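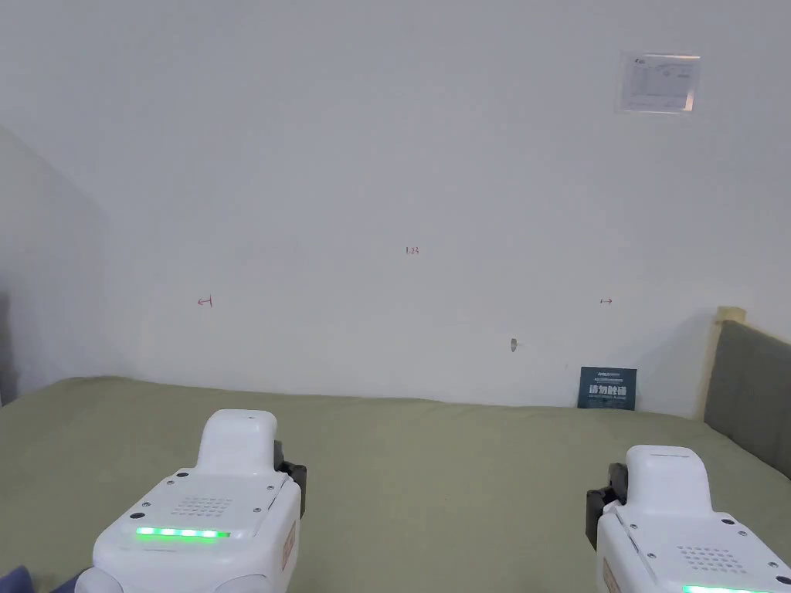 Clundstead Home Forum > Walls, Floors and Bedrooms

Red ink marks on white emulsion behind a bed, plus fitted sheet on a bed against the wall

plumb_and_level
Original poster
I have two problems in the same corner of the same bedroom, so one thread.

The bed stands with its long side hard against a plain white wall. The headboard is at the right-hand end, grey fabric with a light wood trim. On the wall above the mattress there are marks in thin red ink: a handwritten 1.23, a short arrow with a tick through it, and a double-headed arrow further to the right at much the same height. There is also a small laminated notice higher up, which is to stay, although it is not hung straight.

Questions:
1. Will red ink come through two coats of white matt?
2. What is the least irritating way to get a fitted sheet on to a mattress when one long side is against a wall?

Mattress depth is 246 mm. Headboard is a Rirkeck, 1,000 mm to the top of the fabric. The wall is plasterboard with a skim.

dampcourse
Red ink will very likely come through. Water-based paint softens a lot of inks and carries them up into the wet film. You get a pink ghost after the first coat and a slightly paler one after the second. People then put on a third and a fourth and wonder why it does not improve.

Spot prime with a shellac or solvent-based stain block. Small brush, go a finger's width beyond the ink, feather the edge, leave it to dry as the tin says, then emulsion.

tongue_groove
I disagree about going straight to the stain block. Find out what the ink is first. Damp white cloth, one corner of one arrow, light pressure. If colour comes off on the cloth it is water-soluble and most of it can be lifted. If nothing comes off, try a little surgical spirit on a cotton bud. Stain block leaves a patch with a different sheen under matt paint and you can see it in low light from the side.

dampcourse
You can see it if it is put on too thickly. A thin coat, rubbed down with a fine pad, does not show. I would also say that spirit on a bud is a good way to turn a thin line into a wide pink smudge on cheap contract matt. The binder in that paint is weak and the wall will polish or rub through.

tongue_groove
Hence one corner of one arrow.

hemline464
Before anybody removes anything, does 1.23 refer to something that still has to be done? It reads like a dimension in metres. If there is a shelf, a light or a socket due on that wall, the marks may be wanted.

plumb_and_level
They were there when I took the room over in February. I have no drawing for the room. I measured from the floor to the 1.23 and it does not correspond, so either it is a horizontal dimension or it relates to something else entirely. I have written the positions down and am content to lose the marks.

hemline464
Then measure between the two arrows as well and keep that figure with the others. After that, paint.

On the sheet: depth of 246 mm is within range for most deep fitted sheets, but check the pocket after washing. Cotton ones lose some. I had a Nassar deep sheet that fitted comfortably when new and was pulling off at the corners by the end of the year. The next size up cured it, at the cost of a few wrinkles along the wall side.

offcut_bin
Order of corners matters more than pocket depth when you cannot walk round. Far corner at the headboard first, then far corner at the foot, then the two near ones. You kneel on the bed for the first two. Lift the mattress corner with one hand and pull the elastic under with the other. If you start with the near side you will have no slack left for the far side.

dampcourse
Or pull the bed out. If you are painting behind it you will have to do that in any case.

offcut_bin
For painting, agreed. For changing a sheet every week, dragging a frame across the floor is poor practice. It marks the floor and it loosens the headboard bolts.

plumb_and_level
I can get the bed out by around 464 mm before it fouls the door. Enough to stand in sideways.

tongue_groove
That will do for a small brush and a short roller. Mask along the headboard edge regardless. Emulsion on upholstery does not come out, and ribbed or channelled fabric is worse than flat because it sits in the seams.

skirting_line 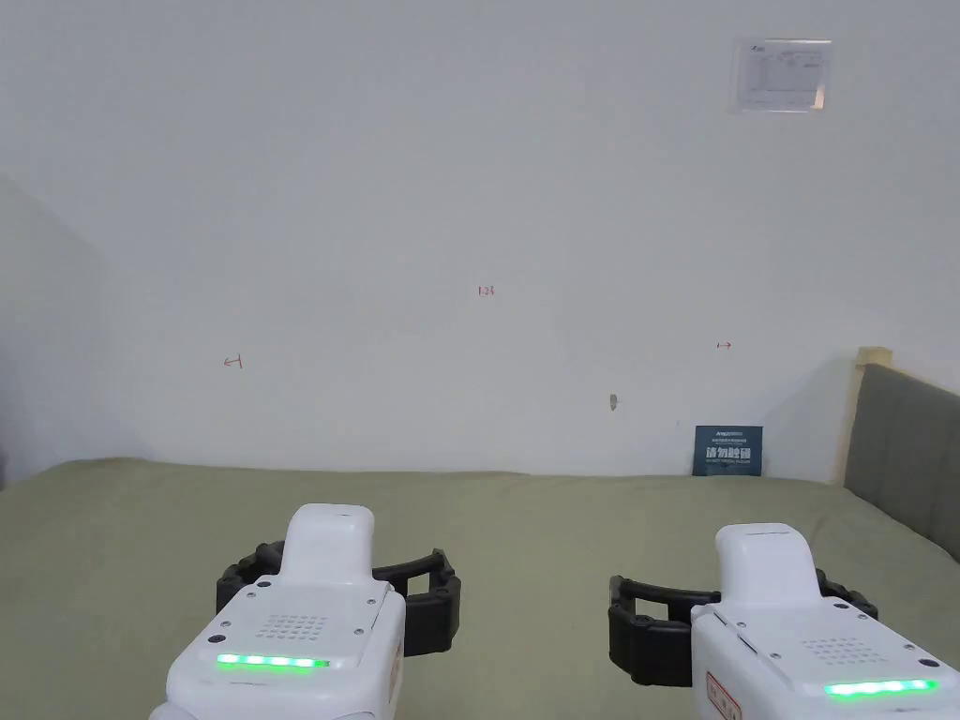 Should the green sheet come off the mattress before the wall is painted?

offcut_bin
Take it off and cover the bare mattress with a dust sheet, with plastic under that if you are using a roller. Roller spatter is fine enough to go through a thin cotton dust sheet, and it shows up clearly on olive green.

skirting_line
Noted. I have the same arrangement at home and have been leaving the bedding on under a single dust sheet.

dampcourse
Back to the wall. Product question for the original poster: what paint is on there at present? If you do not know, you will be painting the complete wall, corner to corner. Touching in three small patches with a different white will look worse than the ink. The side wall can be left if you cut in neatly at the corner, as it takes the light differently and a small mismatch will not be seen.

plumb_and_level
There is a part tin in the cupboard labelled Hondidach Contract White 871. No guarantee it is the same batch.

hemline464
Assume it is not. I have had two tins of nominally identical white differ visibly on one wall. Do the test patch low down, below mattress height, and look at it the next morning.

tongue_groove
What about the notice? If it is on sticky pads, the pads will take the skim's top layer with them if pulled straight off. Slide a length of dental floss behind and saw downwards. Rub the remaining adhesive off with a thumb.

dampcourse
Or paint round it.

tongue_groove
Painting round a notice leaves a rectangle in the old colour for whoever moves it next. If it is crooked now, it also leaves a crooked rectangle.

plumb_and_level
It will come down and go back up with a level. I will report on the ink.

plumb_and_level
Update. Damp cloth on the end of the short arrow: no colour on the cloth. Surgical spirit on a bud: a faint pink on the bud and a slight halo on the wall, as dampcourse predicted. I have stopped there. Stain block is bought.

dampcourse
Cover the halo as well. One thin coat first, and only put on a second if you can still see pink once it has dried.

tongue_groove
Fair enough. I would still rub it down between coats.

offcut_bin
While the bed is out, fix felt pads to the frame on the wall side. It keeps a small gap, which gives your fingers room for the sheet and stops the frame rubbing the new paint.

hemline464
Give the paint a few days before the bed goes back, though. Fresh matt emulsion marks very easily.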